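Listening for the river's smallest travelers

Along the Oei, a team of biologists is tracking young eels by night, and what they're finding could change how small dams are run.
By Fitriani Nasution
June 2026

The first eel of the night is as clear as a shard of glass, and it's climbing a wall.

It's a damp concrete wall at the foot of the old Plasard weir, and the animal wriggling up it is barely longer than my finger. It gains an inch, slips, hangs on, gains another. I could watch it until sunrise, and I very nearly do.

Eels like this one drift in from the open ocean and then head inland, feeling their way toward fresh water. On the Oei they once had the whole river to themselves. Now there are 19 barriers between the estuary and the headwaters, most of them low, many of them no longer used for anything. For a fish this size, a ledge as high as a kitchen counter can be the end of the trip.

The fix being tested at Plasard is wonderfully simple - a sloping ramp lined with stiff bristles, kept wet by a trickle from above. Young eels weave between the bristles the way they'd weave through moss. Five of the barriers have ramps so far, and two more are due in November.

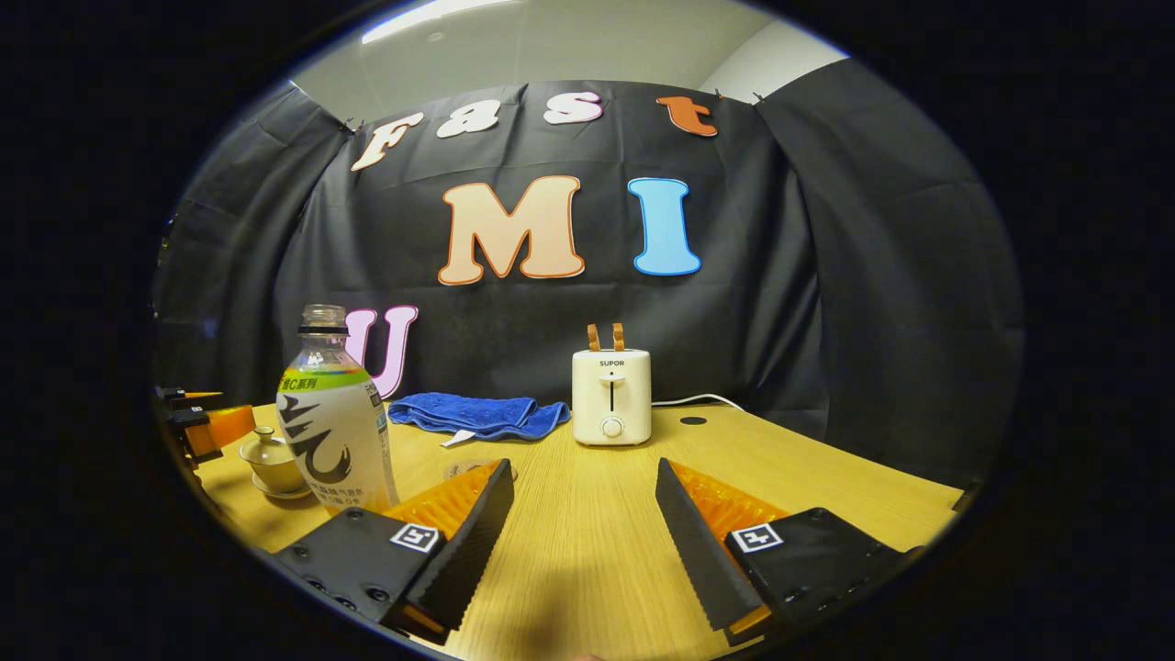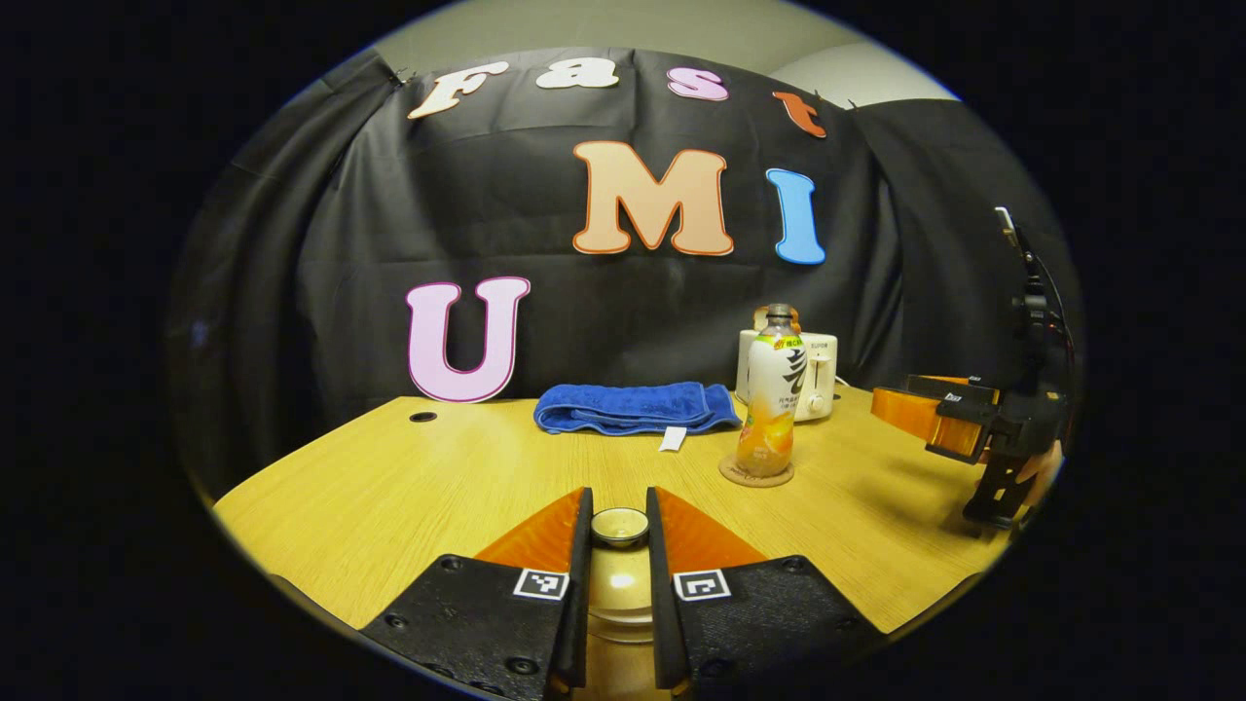
Why not just take the old weirs out?
Some will go. Removal is slow and costly, though, and a few of the weirs hold back decades of silt that would smother the gravel beds downstream if it all came loose at once. A ramp can be bolted on in a day and taken off again when the weir comes down.

The counting happens in a mesh box at the top of each ramp, emptied before dawn so that herons don't get there first. On my last morning the box at Pruvov, the farthest ramp upstream, held seven eels. They went over the side of the bucket into slack brown water and were gone before I'd found my flashlight.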